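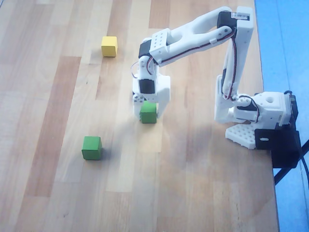 Robot club, the cube week

Quick one tonight because I've got marking to do and the dog is staring at me. But I promised the parents' list I'd write something up after every session and I've already missed two, so.

Friday club. 23 September 2022, if anyone is keeping a record, which Naomi Koech says I should be. Full house. Too warm. Someone had eaten the biscuits before we started.

Where we're up to: the white arm is built and clamped on. All printed parts, apart from the servos and the wiring and the clamp obviously. Zawadi Athumani's group did the upper arm and the long forearm bit with the slot in it, Man-lok Tu did most of the gripper on his own over the summer, including the little white gear, which he printed more times than he'd like me to say. The slot in the forearm is there to save plastic. It also makes a good handle, and I have had to say "do not pick it up by the forearm" to people who should know better. Including Kanini's dad. Sorry Mr Lema.

Name. We had a vote. It is called Adeto. I wanted something else and lost. Fine.

So the job for this half of term is cubes. Wooden ones, green and yellow, on the table in reach of the arm. Go to a cube, close on it, lift it, put it down somewhere you meant to put it down. Sounds like nothing. It's what the Girnlow day in December is going to be, more or less, except there they get to pick where the cubes go and we don't.

Rules for Girnlow as I understand them (the sheet is in the club folder, please read it, it's short):

Teams of 3. No swapping people in halfway through.
2 attempts, best one counts.
Arm has to be clamped. They check. They give it a proper shove.
30 minutes to set up and that includes finding a plug.
You can touch the laptop between attempts but not the arm.

That last one caused an argument. Shabani Nyaga thinks straightening a wire should not count as touching the arm. I think it does. I've emailed to ask. No reply yet, will put it in the comments when I hear.

What we did on Friday. First part was just driving it by hand from the keyboard, one joint at a time, everybody having a go. This is slow and a bit annoying and I make them do it every year. You learn which way is plus. You learn that if you move the elbow the wrist comes with it and now it's pointing at the window. Kanini was very good at this, very patient, little taps. Man-lok was not patient and had to be reminded that the table is hard.

Then saved positions. Home, above the cube, down round the cube, shut, up. Five positions, play them in order. If the cube is where it was when you saved them, lovely. If somebody has leaned on the table, less lovely. There was quite a lot of leaning.

We have masking tape for marking the spots by the way, it's in the blue tub, please put it BACK in the blue tub.

Things that went wrong, for my own benefit as much as anything:

The speed. Whoever set it had left it on full from the demo in the summer. Home position at full speed makes a noise like a dropped tray. It's now set to slow and I've put a note on the laptop. Leave the note on the laptop.

The fingers. They shut a bit wonky, one gets to the cube before the other, so it gets nudged before it gets gripped. Zawadi says just aim off to one side to make up for it. Man-lok says fix the gripper. They are both right and I've told them to try one each and come back to me.

The wires. There's a loop at the wrist and it needs to be there, the wrist has to have slack to turn. But a big loop catches on things. A small loop pulls. I'd like a clip or a bit of velcro, something soft. Not a zip tie pulled as tight as you can get it. We lost a servo lead that way last year and I'm still cross.

The code. Somebody's file is 2,719 lines long. I'm not naming anyone. It is the same forty lines over and over with the numbers changed. We're doing loops next week, everyone, even if you think you know loops.

Good bits. Naomi's lot got to the point of going above, going down and stopping without me saying a word, and then wrote the numbers down on paper before anybody closed the laptop. On paper! I nearly cried. Also the younger ones asked whether it could stack them, green on green, and I said let's get one up first. But yes, I want to see that as well.

A few people have asked about buying parts so they can build at home. The files are free, the servos are the expensive bit. The ones we've got came from Kaijage, the little shop behind the station, and they let us have them a bit cheaper for club use. Ask me first and I'll see if we can put an order in together. You don't need your own to take part, please don't feel you do.

Next week: loops, as threatened. Then teams. I need to know who's coming to Girnlow by the end of the month, it's a Saturday, the minibus leaves from the Jurkville side of the school and not the front. Forms are in the office. If you've lost yours there are more forms in the office.

Also whoever took home my small screwdriver, the one with the yellow handle, I'd like it back, no questions.

Right. Marking. Dog first.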